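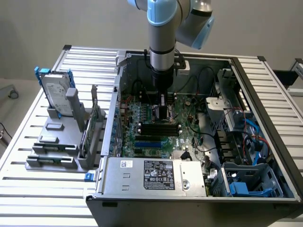
Gripper over the processor socket, with the tower on its side and its open face up.

Good habits at the bench: a small gallery from Prirnell

We get asked for our rules more often than we get asked for our results, which pleased us no end once we got used to it. So this page is a mix of the two: a couple of pictures from the computer assembly and teardown bench at Prirnell, and alongside them the practices we've settled on for letting an arm work inside a machine that was designed for human hands, with all the awkward cables and springy little latches that go with that.

A word on where the rules came from. The first set was borrowed almost whole from the Drelton line, where the arms move boxed goods from one conveyor to another and the worst that usually happens is a dented carton. Those rules were sensible and we're grateful for them, but they had a lot to say about fences and floor tape and very little to say about what to do when your fingertips are a whisker away from a socket full of fine contacts (anyone who has bent one of those will know the particular silence that follows). We kept the parts about people, rewrote the parts about parts, and have been fiddling with the wording ever since. The current version runs to 64 numbered points, and yes, we know that's a lot. Most are a single line. A fair few are simply older points split in half after somebody read them differently from the way they were meant.

The ones that apply to reaching down over a motherboard are points we'd happily see copied out and stuck on any wall. Come in vertically for the last stretch, and don't swing sideways once the fingers are below the rim of the case. Drop to the slow speed setting before crossing the rim, well before you reach the board. If the arm stops for any reason while it's inside, the operator's first move is to look, and the restart comes only after the look. We had a long and quite cheerful argument over that one, because a restart button is such a tempting thing, and the people who wanted a quicker recovery had a point about lost time. In the end the rule stayed as it was, with a note added that a look can be a short one.

Cables have a section to themselves. Anything that can be dressed out of the path before a run should be, and anything that can't should be marked on the job sheet, so the next person on the bench doesn't discover it by tugging. We also ask that the path be checked with the same bundle of leads that will be in the case for the run. It sounds fussy, I know! But a lead that lies flat in the morning can be standing up like a cat's tail by the afternoon, and a program written for the first won't thank you for the second.

Then there's the power question. Mains lead out of the building's supply and off the table, the supply unit given its waiting period, and the check signed by the person who'll be standing at the bench. We don't accept a signature on someone else's behalf, even when that someone has only popped out to fill the kettle. The bench people at Illitz do it a little differently, with a tag that travels with the case, and we've been looking at that quite enviously. If we can find a tag that stays put and doesn't end up inside a drive cage, we may well switch. 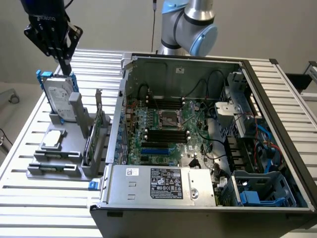 Baptiste wrote back after reading our draft: I like the point about holders, but I'd put it nearer the front, before anything to do with speed. Most of the trouble on our benches started with a part that wasn't seated properly, and no speed limit fixes that. I'd also want it said outright that the gripper mustn't let go until the part is carrying its own weight in the holder.

We've taken both suggestions, and the holder section now opens the chapter. It says, in its newest wording, that every part has a home on the fixture before the run starts, and that an improvised spot on the table doesn't count as a home, however handy it looks. Drives go upright where the fixture allows it, and boards go in by the edge, with the contacts kept clear of fingers (yours and the robot's both). If a holder has worn enough that a part leans in it, the holder comes off the bench that day. We keep 2 spares of each kind in the drawer under the window and would dearly love people to tell us when they take the last one.

Letting go has turned into its own short procedure, thanks to that note. Lower until contact, pause, open a little, pause again, and only then open fully and lift away. It adds a bit of time to every placement and there was some grumbling, most of it from me. After a few weeks of it I've stopped noticing, and I'd now be sorry to see the second pause go.

A few housekeeping points, for those who like that sort of thing as much as we do. Fingertips are inspected every 4000 grip cycles, and sooner if anyone spots a mark on a part that wasn't there before. Every change to a program goes into the log with a plain sentence saying what was changed, in words a newcomer could follow. Two people must agree before a force limit is raised, while anybody at all may lower one, at any hour and without asking. Hair tied back, sleeves rolled, lanyards off. Coffee stays on the other side of the room, and that includes travel mugs with very good lids.

You're welcome to borrow any of this for your own bench, and to change whatever doesn't suit. If you do, please keep your own version number on it so the copies don't get muddled with ours, and do send us a note about what you altered. The cable section is next in line for a rewrite, probably in January, and suggestions on that one would be especially welcome.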